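**1/** Spent the week of March 9, 2025 with the Mirkex hand on our arm, after two people told me it would replace the Karpenko parallel gripper. I have doubts. Thread.

**2/** The rubber boots get all the praise. Fine, they keep grit out of the joints. They're also bulky, and the wrist camera gets a great view of rubber and a mediocre view of whatever I'm trying to pick up.
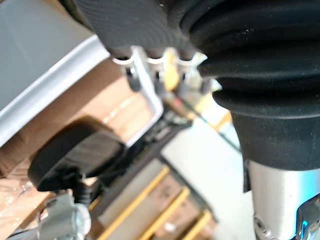 **3/** Mirkex sales sheet says 225 grasp presets. I found seven I'd use. Two of those are the same pinch with different names.

**4/** Thin stuff is where I wanted to be proven wrong. White rod, black round end, yellow frame right next to it. Three fingertips on one side, the fat finger on the other, and not much room for any of them.

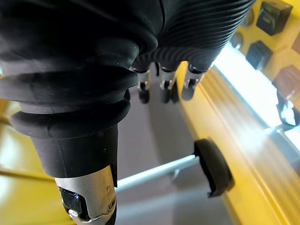
**5/** Yevhen Hrynyshyn says I'm being unfair and the Pusura controller is the weak link. Maybe. He also said that in September about a different hand — so I'm going to swap in the Dorkotano one and rerun the same picks before I agree with him.

**6/** For the people asking if they should buy: what are you picking up? If it's boxes, keep your two-jaw gripper. If it's odd shapes, ask for a loaner and bring your own parts. Don't let them demo with a foam ball.

**7/** Setup took nearly 7 hours, by the way. The sheet says one.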